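Workshop notebook, Kalley bench, October, Monday

In at half nine, kettle on, straight to the splicer. Reel two of Grindlow came back from the freezer last week and I have been itching to get at it ever since. It's a 16mm print, colour, optical track, and by the leader it was struck for a film society tour. Whoever ran it on that tour loved it to bits (literally, there are bits in the bottom of the can).

Condition first. Base scratches all the way along, mostly left of centre, a few deep enough to go green. Vinegar smell faint, strip reading low, so no panic there. Shrinkage under one per cent at head and tail, a touch more in the middle where it was wound tight. Old tape splices everywhere, some of them yellow and oozing. I cleaned and remade every one up to foot 201 and then my eyes gave up.

What a film, though! I'd only seen the Prasertsri transfer before, the one off the broadcast tape, and it does the night scenes no favours at all. On the print there is proper detail in the shadows. The ferry sequence has a blue in it I have never seen on any copy, sort of milky at the edges and then very deep under the hull. Faded a bit towards pink overall, as they all are, but the blue has hung on.

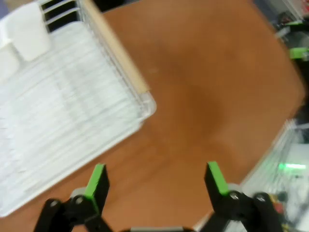

The jump in the kitchen argument is real and I can now say where it lives. On the Prasertsri tape the mother is at the sink, then suddenly at the door, and everybody who writes about Grindlow calls it a bold cut. On our print there's a splice right there, an ugly one, and the frames either side don't match in density. Before the splice there is a run of her washing up that the tape doesn't have at all: a fast sideways swing of the camera over the crockery, everything smeared. It's the same sort of blur as the plates in the wire rack above, where the rims run together into pale streaks, and anyone judging by one frame would swear it was damage. Run it at speed and it reads beautifully. So please, whoever does the scan, don't let the software "repair" those frames. I've put a paper flag in at both ends.

Edge numbers around the splice don't run on, so something is missing even from ours. My guess is a couple of seconds. The Viltgate negative, if it's complete, would settle it. Wrote to them at lunchtime asking for a look at the matching section only, as they were (rightly) grumpy last time when we asked for the lot.

Sound. Put the reel through the bench reader after lunch with the scratched side away from the lamp. Lots of crackle, a nasty thump at every splice, but the music underneath is so cheeky! There's a little clarinet figure under the landlord each time he comes up the stairs, and on the tape you can hardly pick it out from the hum. First pass with a gentle high cut at the reader, nothing clever. Thumps will need doing by hand. I count on roughly 80 for this reel, which is a day's work with good headphones and biscuits.

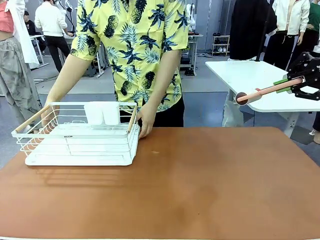
Cups in the rack, tabletop, pineapple shirt.

Tests on the scratches: tried wet gate on 200 frames from the tail, where it's only street and sky. Very pleased. The fine base scratches vanish completely, the green ones stay, as expected. Grain looks natural and there's no bubble trouble at the slower speed. At the faster one we got two streaks, so slow it is, even if it means booking the scanner for another afternoon.

One worry. The perforations near the reel change are torn on the left, five or six in a row, and the old repair is made of something that isn't splicing tape. Softens with heat. I've left it alone and wound past by hand. Would like a second opinion before any solvent goes near it.

Still to do
Splices from foot 201 to the tail
Perf repair, after second opinion
Compare ferry blue against reel one, same lamp
Chase Viltgate
New cores, the yellow ones are cracking

Reel back in its can at ten past five, vented lid, middle shelf. Watched the ferry bit once more on the viewer before packing up.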